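Ticket: Kitchen bins, second floor – bags not fitted, recycling refused by contractor
Opened by: Saron Gudeta
Assigned to: Rigoberto Betancur
Location: Darudlow building, second floor kitchen and corridor
Priority: Normal
Status: Closed

Saron Gudeta, 29/01/2020, 08:52
The recycling from our floor was left behind again this morning. There is a sticker on the sack saying "mixed waste" and the sack is still in the loading bay. Second time in January. The kitchen bins also smell, mainly the one by the fridge. Can someone look at it please.

Rigoberto Betancur, 09:20
Went down to the loading bay and opened the sack. Mostly drinks cans and plastic bottles, which is right, but there were tea bags and half a tub of soup in with them. Taipe won't take a sack with food in it. I have moved it to general waste so it goes tonight.

Which bins are people using for what? The sheet I have says one for general, one for food and one for cans and bottles, but when I walked through the kitchen none of them had a label.

Saron Gudeta, 09:41
The labels came off when the cupboards were painted. I think the tall one is general. The small brown caddy is food. The white round one is meant to be cans and bottles but it moves about, sometimes it is next to the sink and people scrape plates into it.

Rigoberto Betancur, 10:05
OK. Three things to sort out then: labels, where the white bin stands, and the smell. Will start with the smell.

10:50 – Emptied and wiped the tall bin. Liner had split at the bottom and there was liquid under it. Washed with hot water and washing-up liquid, dried with paper towel, new liner in. Smell mostly gone from that one.

11:10 – Food caddy. Lid doesn't shut fully, hinge is bent on one side. Straightened it by hand and it closes now, but it won't last. A new Jikeck caddy, 8 litre, would fit in the same gap. Will ask for one.

11:25 – White bin. No liner in it. Checked the store cupboard and the liners we have are the long narrow type for the tall bin, 350 mm across the opening. They won't stretch over the rim of the white one. I expect that is why it has been left bare, and whatever gets tipped in goes straight on the plastic.

Wenjie Han, 11:48
Adding to this as I sit next to the kitchen. We did have wide liners, a box came with the bins when we moved in. They ran out before Christmas and the reorder was for the narrow ones. I told the front desk at the time but I don't think a ticket was raised.

Rigoberto Betancur, 12:02
Thanks. Can't find a ticket either. Will put the wide ones on the same order as the caddy.

Tried a narrow liner cut down one side and taped to the rim. Not worth it, it slid in as soon as anything was dropped on it. Took it out again. The white bin is fine without a liner as long as only empty cans and bottles go in and it is rinsed when emptied.

13:15 – Washed the white bin and moved it to the wall opposite the sink, away from where plates get scraped. Temporary paper label on the front, CANS AND BOTTLES ONLY – NO FOOD.
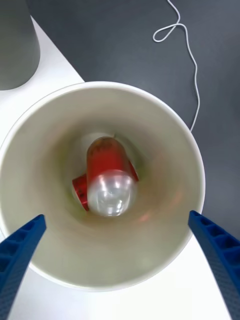
The white bin needs checking for a few days before I can say whether moving it has helped, and I would like whoever goes past to look inside and note it here. What we want to see in it is drinks containers and nothing else. The red can and the red bottle lying across it at the bottom are both fine to go in there, caps can stay on the bottles. There is a slight greenish tint on the floor of the bin near the can. It could be a bit of residue or just the light, so please don't report it as a spill, I will wipe it at the next emptying.

Magdalini Margaritis, 14:20
Question about rinsing. Does everything have to be rinsed or only emptied? I have had both answers from different people.

Rigoberto Betancur, 14:31
Emptied is enough for water and fizzy drinks. Anything with milk, yoghurt or juice with bits needs a quick rinse. Cartons with foil inside go in general.

Saron Gudeta, 14:37
And coffee cups?

Rigoberto Betancur, 14:40
General. Lids too.

Nilton Usuga, 15:05
Order placed with Tiro:
Food caddy, Jikeck, 8 litre, quantity 1
Wide liners for round bin, box of 80, quantity 1
Printed labels, self-adhesive, set for kitchen

The wide liners also come in a box of 600 but we have nowhere to keep that many. Delivery is Friday or Monday, they wouldn't say which. I have changed the standing order so the wide ones are on it along with the narrow.

Rigoberto Betancur, 15:12
Thank you. Leaving this open until they arrive.

Update, Friday
No delivery. White bin checked morning and afternoon, cans and bottles only, still opposite the sink. One paper plate on top at lunchtime, removed. Caddy hinge has bent again.

Update, Monday
Delivery came before ten. Caddy swapped, old one thrown out. Wide liner fitted to the white bin with the edge folded well over the rim, and a spare folded on the shelf above the sink. Printed labels on all three bins, on the front and also on the lids of the two that have one. Paper label taken off.

Wenjie Han, Monday, 13:30
Looks good from here. Can the tall bin label be a bit lower? The cupboard door covers it when open.

Rigoberto Betancur, Monday, 13:55
Moved down.

Update, Wednesday
Recycling sack collected this morning with no sticker. No smell from the fridge side. Corridor bin was not part of this in the end, it only takes paper and was fine when I checked it.

If the wide liners run low again please raise a new ticket and quote this one – telling the front desk doesn't reach us.

Closed by Rigoberto Betancur
Resolution: liners and labels replaced, caddy replaced, recycling bin moved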